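FOR IMMEDIATE RELEASE

Jillum opens second toy library in Ilton, doors at 10 a.m.

ILTON - Jillum, the family lending service, opens its second toy library this July in the old Firow shoe store on Pal Street. Free to join. Free to borrow. Bring proof of address and a bag.

The new branch starts with 451 items on the shelves: puzzles, building blocks, dress-up, ride-ons, board games for older kids. Families can take 2 items at a time and keep them for 16 days. Renewals by phone or at the desk.

"Parents kept telling us the first branch was too far on the bus," said Meron Alemayehu, director of Jillum. "So we went looking for a place on this side of town. Took longer than we wanted. We're in now and the heat works."

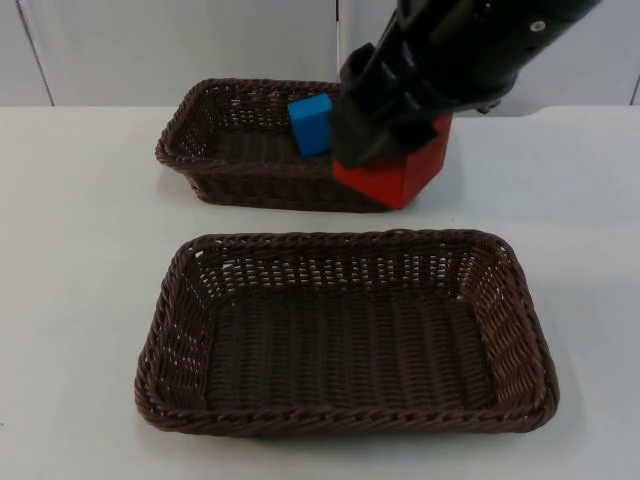
Demand has been strong. 104 families signed up for the Pal Street branch before the lease was even final, and sign-up is still open. No waiting list at this time.

Shabnam Mohmand will run the branch. She comes over from the first location, where she set up the Saturday-style swap table and the repair shelf, both of which will carry on here. Missing peices can be reported at the desk, no fines for the first one.

Story hour at 11 a.m. on opening day with Desta Birhane. Coffee for grown-ups. Stroller parking is at the back door, not the front, as the sidewalk is narrow there.

Donations: clean, complete, no batteries please. Stuffed animals can not be accepted. Drop off at the side door untill 4 p.m.

The store was fitted out by İlker Akyol, who also built the low shelving at the first branch.

Media contact: Desta Workneh, Jillum press desk. Interviews and site visits before opening by arrangement, mornings best.

###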